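March, bench notes, evening

Spent the afternoon on the Dell tower. It lies on its side on the slatted aluminum bench with the panel off. Veronika Fankhauser wants it back in service for the Sutter inventory, so the job is limited to the processor and memory. Drives and power supply stay where they are. Read the part list twice and found 3 errors, all in the cable section. Corrected them in pencil.

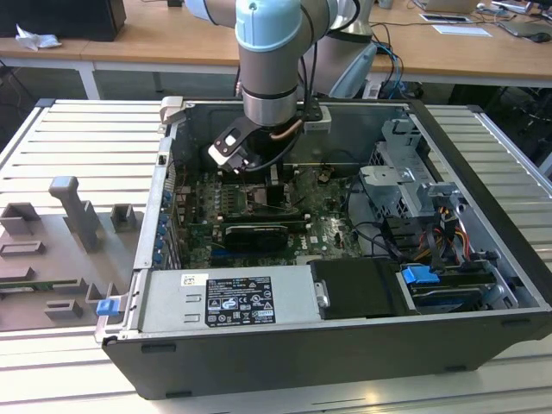
Tower on the bench, graphics card in its slot.

The power leads from the drive cage are longer than they need to be. I would tie them back before closing the case. Kinga Szekeres disagrees and says they reach the board better untied. Left open until she has checked the routing sheet.
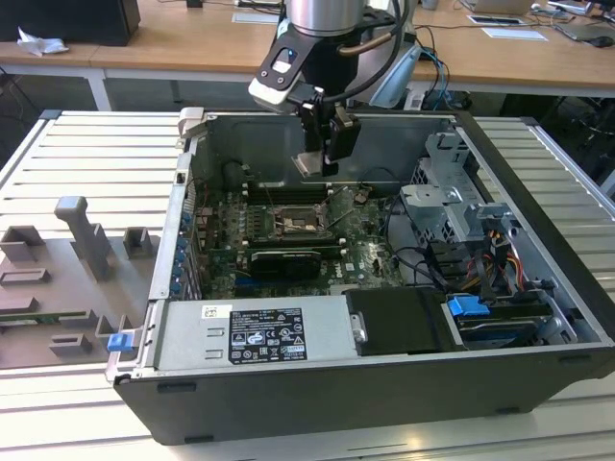 Socket

Rule for this board: no tools over the socket while the bracket is open. Contacts get checked under the lamp at a low angle, first along the rows, then across. Replacement boards from Zisetti are 38 each plus shipping, so I would prefer not to order one. Smaranda Furtună has asked for the check to be written down separately, with initials.

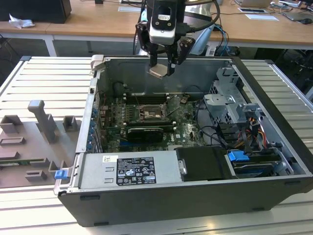 CPU socket empty, bracket lifted. Memory slots above it.

Sorted the paste and wipes at four. The Puva paste is over 94 days past its date. Put it aside and wrote to Domenica Kofler for a new tube.
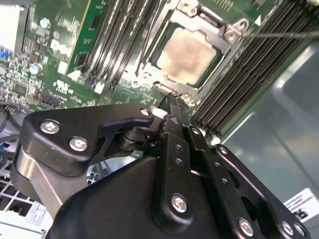

Processor in its socket frame, memory banks on both sides. Heat spreader slightly smudged.

The spreader needs a wipe with alcohol before any paste goes on. Still to do: memory test, cable ties, label for the shelf. Beat Grabner has the key to the parts cabinet until tomorrow noon.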